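Informe de avance — agosto de 2020
Proyecto Oria, fase de simulación
Tiempo de lectura: 4 minutos

Hola a todos en Leltmont:

Este mes el informe va de un fallo, así que lo cuento desde el principio y dejo los gastos para el anexo de siempre. Resumen rápido para quien lo lea en el móvil: el robot simulado de dos brazos deja de respetar el límite de fuerza de las pinzas en ciertas condiciones, ya sabemos en cuáles, y hasta que no esté arreglado del todo no pasamos nada al robot físico de Villanueva.

El entorno es el de la habitación con el mueble de paneles de colores, la rosa, el balón y el cuadro. Las pinzas tienen que trabajar con los tres objetos.

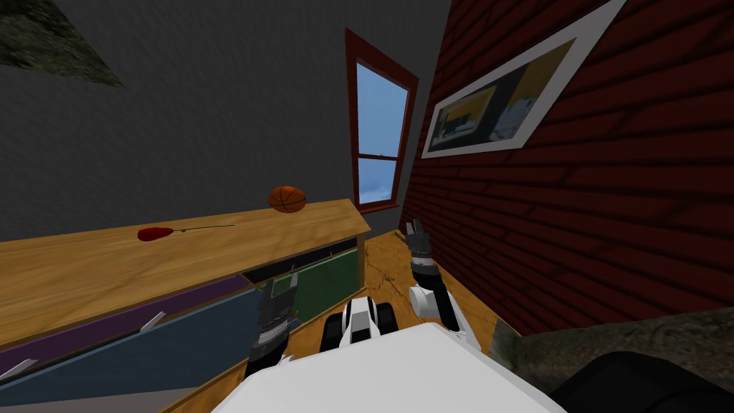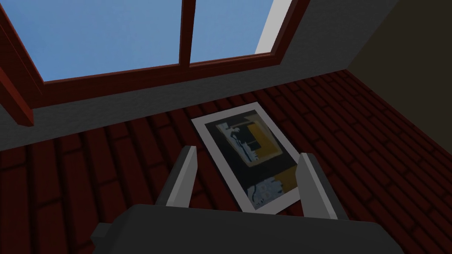
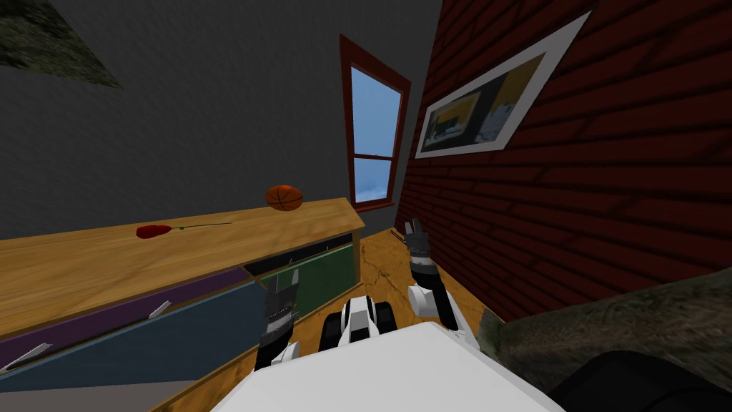 La rosa es la que dio la alarma. En abril os prometí una tanda larga de pruebas y la hemos hecho: 700 episodios, lanzados por la noche para no pelearnos por las máquinas. De esos, 670 terminaron sin que saltara ningún aviso y yo estaba contentísimo, la verdad, hasta que me puse a mirar los registros de fuerza uno a uno (bueno, con un script, tampoco soy un mártir). En 143 episodios la fuerza de cierre había pasado del límite durante un rato. Es decir, que una buena parte de los episodios que dábamos por limpios no lo eran. El tallo simulado no se rompe, porque nunca le pusimos rotura, y el programa lo apuntaba como agarre correcto.

Tardé bastante en dar con la causa. Primero le eché la culpa al modelo de contacto, y perdí casi una semana cambiando coeficientes de fricción que no tenían nada que ver. Luego sospeché del controlador Malari, que es el que reparte las órdenes entre los dos brazos, y por ahí sí. Cuando los dos brazos piden movimiento a la vez, Malari mete las órdenes en una sola cola. Si la cola se llena, descarta los mensajes más antiguos... y entre ellos puede ir el de «deja de cerrar». La pinza sigue apretando con la última orden que le llegó hasta que entra la siguiente. El retraso más largo que encontré fue de 12 ciclos de control. En simulación no duele. En Villanueva, con una persona al lado colocando objetos, me preocupa mucho.

Lo peor, para mí, es que la parada de emergencia por software pasaba por la misma cola. Lo digo claro porque lo escribí yo y lo revisé yo: fue un error de diseño mío. La seta física del robot real corta la alimentación de los motores y va por su cuenta, eso no ha estado nunca en duda, pero la parada que usamos desde el portátil sí podía llegar tarde.

Qué hemos cambiado ya:

- La parada tiene canal propio, con prioridad, y no se puede descartar.
- El límite de fuerza se comprueba en cada pinza y ya no depende de que llegue un mensaje.
- Un episodio con exceso de fuerza cuenta como fallido aunque el objeto acabe en su sitio.
- Si una pinza pasa dos ciclos sin noticias, se queda quieta donde esté.

Con este último punto hay un efecto secundario bastante molesto: ahora los brazos se paran más de la cuenta, sobre todo cuando uno trabaja cerca del suelo y el otro junto al mueble. Los movimientos quedan a tirones y los episodios se alargan. Prefiero eso a lo de antes, pero así no podemos entregarlo, y es en lo que estoy metido ahora mismo. Creo que la solución es separar las colas, una por brazo — ya tengo una rama con eso a medias, y compila, que no es poco.

También he tenido que retirar de la memoria de abril la tasa de éxito que os pasé. Estaba calculada con el criterio viejo y no se sostiene. Por favor, no la uséis en la presentación al consejo. Os mandaré la cifra nueva cuando repita la tanda completa con las colas separadas, y si sale peor, saldrá peor.

Para el calendario esto significa un mes de retraso en el paso al robot físico. El presupuesto aguanta, porque las horas salen de la partida de integración, que estaba casi sin tocar. Lo único que os pediría es permiso para gastar una parte pequeña en un registrador de fuerza independiente para Villanueva — uno que no comparta ni cable ni código con Malari. Si me decís que sí antes de cerrar el mes, lo encargo y llega a tiempo para el montaje.

Tengo pendiente añadir la rotura del tallo al modelo de la rosa y revisar si el cuadro tiene el mismo problema por los bordes. Del balón todavía no he separado los datos. Os escribo en cuanto la rama nueva pase las pruebas cortas.

Informes recientes
Oria: memoria de abril (en revisión)
Oria: montaje de la sala en Villanueva
Malari: notas de la versión con canal de parada propio
Anexo de gastos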